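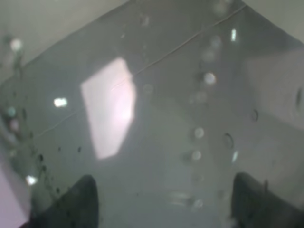 Clear plastic with a gray tint, showing a pinkish-white reflection and a thin line across the surface.

Readers of this journal will recall that the work table in Room 203 was to be cleared and put back in order before the winter break. The work was completed in December, over two mornings, and I set out below what was done and what I would recommend to anyone responsible for a similar room. The opinions are my own.

The room holds one large white table against a paneled wall. It serves for sorting, labeling, mending and, on most days, lunch. Over the year a table of that size attracts whatever has no assigned place. By November it held storage boxes, lids without boxes, two rolls of tape and a set of trays from Jollotier that had been ordered in the wrong depth. The inventory I keep for the room had reached 384 entries, and a good number of those referred to items last seen on the table.

The first step was to remove everything to the floor and to wipe the surface from the wall outward. Lukewarm water and a little dish soap were sufficient. Scouring powder should not be used on a matte white finish, as it leaves shiny areas that are more noticeable than the stain they replace. The back edge required separate attention. Crumbs collect where the table meets the wall, and a folded cloth drawn along the line in one direction removes more of them than a brush does.

The plastic items were treated next. Most of the boxes are the Norko type, and they are serviceable, although they mark easily. I washed them by hand and let them drain upside down. Paper towels were avoided. A soft cotton cloth, used barely damp, gives a clearer result, and fine lines in the plastic must simply be accepted. 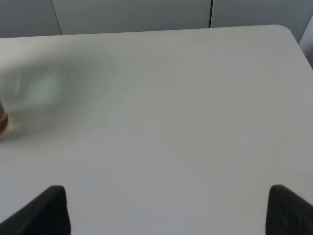

How often should a shared white table be cleared completely?
Once a month is adequate for most rooms, with a short wipe at the end of each day; a table used for meals should also be wiped before and after eating.

The question of what may return to the table took longer than the cleaning. I applied a simple rule, under which an item was allowed back only if it had been used there during the previous week. The tape went to the drawer. The Jollotier trays went to the Eide shelf in the corridor, where the depth is correct by accident. Lids without boxes were kept until the afternoon and then discarded, with the exception of the round one, which fits the sugar.

Bottles are a matter on which I have changed my position. In an earlier post I recommended that all of them be kept in the cabinet. In practice they were taken out in the morning and were still standing on the table at five o'clock.

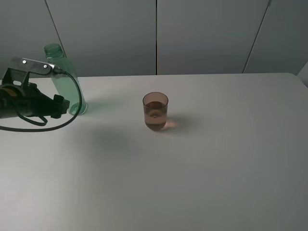 I now permit one bottle on the table at a time, and the remainder stay in the cabinet with their labels facing forward. The arrangement has held for two weeks.

Labels remain to be done. The Trikunton label sheets hold well on cardboard but lift at the corners on plastic, particularly after washing, and I have suspended their use on the boxes until a better kind is found. The full order came to 789 labels, so there are plenty left for the folders.

The inventory will be revised in the new year. Entries for the discarded lids have already been struck out, and the three boxes with cracked corners will be replaced when the next order is placed.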